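Lirnard Damp and Ventilation Programme
Interim progress report to the Ong Fund, 22 January 2026 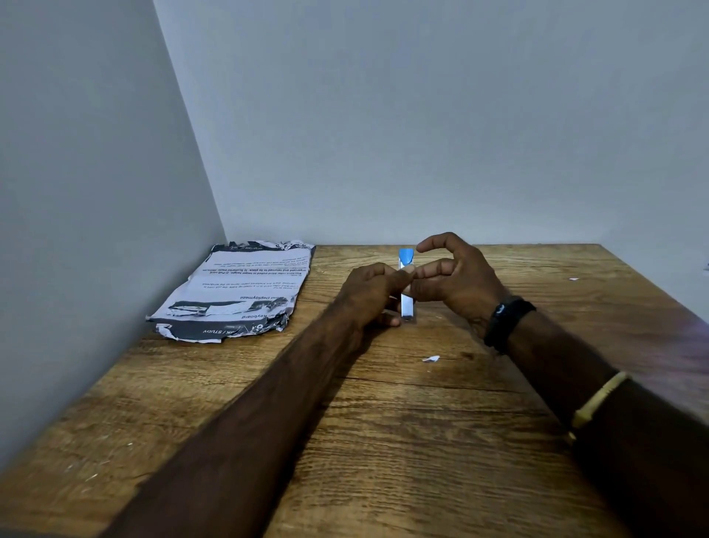 Handling a small device at a wooden table, with a printed sheet alongside.

Prepared by Corina Leitner, programme manager

1. Period and scope

The report covers the first half of the second grant year. The programme measures indoor humidity in rented homes in Lirnard and Cemton, reports the results to tenants and landlords, and pays for minor ventilation work where readings justify it. Structural repairs and heating replacement remain outside the grant.

2. Recruitment

Letters went to 1,740 addresses on the two landlord registers. Of these, 1,274 households replied and 1,137 gave written consent to monitoring. Take-up was lower in Cemton, where the register held a number of out-of-date tenancies. Su-bin Na has corrected the register against returned post and a second mailing is not planned.

3. Monitoring

Each home receives one logger in the main bedroom and one in the kitchen or bathroom, set to record temperature and relative humidity every 25 minutes. The interval was lengthened after the pilot to extend battery life. Loggers stay in place for six weeks and are returned in prepaid envelopes.

Late returns are the main cause of delay. Reminder texts now go out in week five, and Yu-na Oh telephones households that have not replied by week eight. Data from loggers placed on windowsills or above radiators have been excluded from the analysis, and the placement instructions have been reworded.

4. Ventilation work

Skilon holds the contract for extractor fans, trickle vents and door undercuts. Work in Lirnard is on schedule. In Cemton it started late, as access agreements with one landlord were signed only after the summer. Dong-hyun Yang inspects a sample of completed jobs and has asked for three fans to be refitted where the duct run exceeded the length allowed in the specification.

Bedroom humidity before and after the work will be compared only for homes with a full winter record on both sides. No figures are offered at this stage.

5. Spending

Expenditure is below profile on installation and slightly above it on postage. We request approval to move the installation underspend into the next period under the same heading. No change to the total grant is sought.

6. Risks

Tenancy turnover is higher than assumed in the application. Where a household moves out part way through monitoring, the record is closed and the incoming tenant is invited to join as a new case. Ayuba Zakaria is reviewing whether these shorter records can be used in the final analysis.

7. Next period

Complete outstanding installations in Cemton.
Recover overdue loggers and recalibrate the full stock.
Issue individual result letters to all monitored households.
Submit the draft analysis plan to the Fund by the end of May.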